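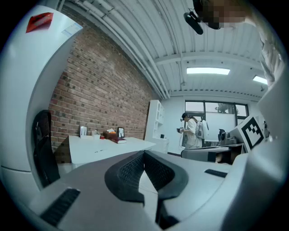
Thread on the hand-held gripper fault we had in December. A few people asked after I mentioned it in a reply, so I'm putting it all in one place. It's long. Mute if you don't care about jaw pads.

Short version: the jaw position reading on one of our hand-held units drifted while the jaws themselves were fine. We recorded 400 demonstrations before we caught it. 200 of those are no good.

Second thing, smaller but worse in its way: somebody got a finger pinched while we were chasing the first thing. No injury past a sore fingertip. I'll get to that.

Setup for anyone new. You hold the gripper, you do the task with it, the camera on it records, and an encoder logs how wide the jaws are. Later a policy learns from the video and the width together. If the width is wrong, the policy learns to close on air.

Which is what it did. We trained on the December batch and put the result on the arm at Flalldale. It went to the right place, lined up nicely, stopped a little short of closed and lifted away with nothing in the jaws. Over and over.

First guess was the arm. It usually is the arm. We re-ran the homing, checked the gripper on the arm end against a gauge block, swapped the cable. All good. Lost most of a morning to that.

Second guess was camera calibration. Printed the marker board again, checked it was flat, redid the whole routine. The error was the same as before, well inside what we allow. So the pose side was fine.

Third guess was the training code, and I'm leaving out that afternoon.

What found it was dull. I plotted jaw width at full close for every recording in order. It should be a flat line at zero. It was flat for the first half, then it started climbing. By the last recordings the unit was reporting 4 mm open with the pads touching.

4 mm doesn't sound like much. We were picking up thin stuff, cards and flat clips, so 4 mm is bigger than the object. Anyone working with blocks or cups might never have noticed.

Cause: the little set screw that holds the encoder magnet to its shaft. It was backing out. Every hard squeeze turned the magnet a hair on the shaft and it never turned back. The jaws were mechanically perfect the whole time, so by feel there was nothing wrong.

I want to stress the "by feel" part. Three of us used that unit over the batch and not one of us picked it. The pads met, the trigger was smooth, the grip texture was in good nick. You can't feel a number.

The log did know. Our logger (Jelta, in-house, nothing fancy) writes a warning when the width never reaches zero in a recording. It had been writing that warning to a file. We hadn't opened the file since we set the thing up. That's on us, mostly on me.

The other hole was in the start-of-session check. It asked "do the jaws open and close", and the answer was yes every time. It should have asked what the reading was when they closed.

Now the finger.

To find the slip we had the unit on the bench with the side cover off, one person working the trigger and one watching the magnet with a torch. The person watching reached in to feel if the screw was loose. The person on the trigger squeezed.

Fingertip between the linkage and the housing. It let go straight away and the skin wasn't broken. But the linkage has a fair bit of leverage on it, more than the jaws do, and the cover is there for a reason.

It's easy to be casual with a hand-held tool because there's no motor in it. We have a lockout rule for the arm and everyone follows it. We had no rule at all for the hand-held units. They were treated like staplers.

We wrote it up as an incident anyway. There was a bit of grumbling about the paperwork for a sore finger. I'd still do it again, as the form is where the new rule came from.

New rule: cover off means the trigger pin is in. The pin goes through the trigger and the body and it physically can't be squeezed. If you need the jaws to move with the cover off, one person does both jobs, one hand on the trigger and the other flat on the bench.

What we changed on the hardware: thread locker on the set screw, a second screw at 90 degrees to the first, and a paint line across the magnet and shaft. If the line's broken, the magnet has moved. The paint line cost nothing and it's the bit I'd copy first.

What we changed in the routine: every session starts and ends with five full closes, and the reading goes on screen in large digits. More than 0.5 mm off and the recorder won't start. We also do it every 40 recordings, so the most we can lose is 40.

Could we save the bad 200? We tried. The drift was fairly steady, so you can fit a curve and subtract it. The trouble is it moved in jumps on the hard squeezes, and inside a single recording you can't tell which squeeze did it. Corrected data was better than raw data and still not good enough for thin objects.

We've kept them in a separate folder with a plain text note saying what's wrong with them. The video's fine and somebody may want it for something that doesn't use width.

Re-recording took less time than the hunt did. Make of that what you will.

We also checked the other units. One more had a screw I could turn with my fingers — no drift in its data yet, but it was on the way. The Caltero units use a clamp collar and those were all tight.

Answering a couple of replies here so they don't get buried. Yes, an absolute encoder would still have had this problem. The encoder was reading the magnet correctly. The magnet was in the wrong place.

No, we don't think it's a design fault as such. The screw was meant to have thread locker from new. I can't tell you if it did, and I'm not going to guess in public.

And yes, the arm side now does its own check. If it thinks it has closed on something and the motor current says otherwise, it stops and flags it. Ó Súilleabháin had that running on their rig well before we did and were decent enough to send over their thresholds.

Still open: whether heat plays a part. The climb in the plot is a bit steeper in the afternoon recordings. Could be warm metal, could be people squeezing harder when they're tired. I've got a spare unit sitting with a logger on it and will add to this thread when there's something to show.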